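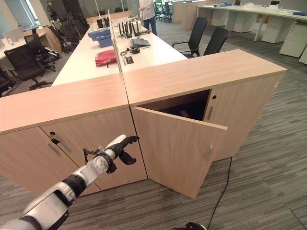

What offices leave behind when they move

Robel Kumsa was 26 when he started hauling furniture out of offices. He had a borrowed van and one regular client, an insurance agency in Pritby that kept changing its mind about how many desks it needed. He now runs Trastari, a company that plans moves for small businesses and takes away what they don't want. His busiest month is July, when many leases in the area end.

I met him at the Trastari warehouse at eight in the morning, before his crews went out. He had a list of the day's jobs on a clipboard and went back to it several times while we talked.

"People think the move is the truck," he said. "The truck is the easy part. You load it, you drive it, you unload it. Most of my work happens a month before that, when I walk through the office and ask what's in the cabinets."

Very often the client can't tell him. Kumsa said storage gets handed down from one employee to the next, and after a few years the contents are a mystery. Someone has a label that says "forms," and inside are phone chargers and a holiday tablecloth.

Locks are a problem of their own. On a job at Fluswood, a firm that does land surveys, he was handed a coffee can with 94 keys in it. Few of them had tags.

"I sat down on the floor with that can and went door by door," he said. "It took most of a day. I found the key for the supply cabinet last, and all that was in there was printer paper."

He now asks clients to tape each key to the door it opens, on the outside, as soon as the contents have been checked. If a key can't be found, he calls a locksmith ahead of time. Prying a door open usually ruins it, and a cabinet with a damaged door is hard to sell.

Kumsa also wants cabinets emptied before they are lifted. Drawers full of paper make a unit top-heavy, and shelves come off their pegs on the stairs. Clients argue with him about this more than anything else. They ask if the crew could just run some tape around it.

"I say no, and they ask again on moving day," he said. "So now it's in the contract, on the first page."

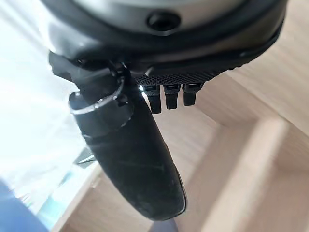 The 48-hour rule

The contract has one other rule he cares about. Every item has to be marked as "moving," "selling" or "dumping" 48 hours before the truck arrives. Anything without a mark stays where it is.

He made the rule after a job for Araya, a small publishing company that was moving two floors down in the same building. It looked like a half-day job. The staff were still deciding about furniture while the crew stood in the hall, and one bookcase went down and back up before the owner settled on giving it away.

"They were nice people," Kumsa said. "They bought us lunch. But I had another client waiting across town, and I was late for them by four hours."

I asked him what sells. Plain wood-finish cabinets do well, he said, and so do low units that can go under a window. Corner desks hardly sell at all. They were built to fit one room, and the next room is never the same shape. Big conference tables are nearly as bad, and he has stopped taking them unless they come apart.

Prices have changed less than I expected. A buyer will look at the handles and hinges first, he said, then open and close every door. Scratches on top don't matter much, as most people put a plant or a printer there.

He gives one piece of advice to any business with a lease running out, and it is to measure the new doorways. He means the doorways themselves, with the doors on, and the elevator if there is one. Floor plans are often wrong by an inch or two. 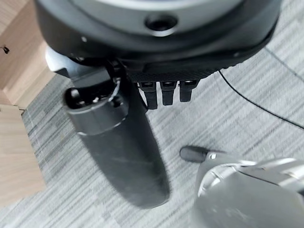
Three black fingers under a rounded housing.

Kumsa doesn't plan to grow the company much. He has 3 crews and knows everyone on them, and a fourth would mean a second warehouse. He has looked at a building in Pritby and decided against it because of the loading dock, which slopes toward the street.

His own office has a desk, two chairs and a single cabinet. I asked if he knew what was in it.

"Invoices," he said. Then he got up to check. The top shelf was invoices, and the bottom shelf was extension cords and a box of door handles he had been saving for a customer who had not called back.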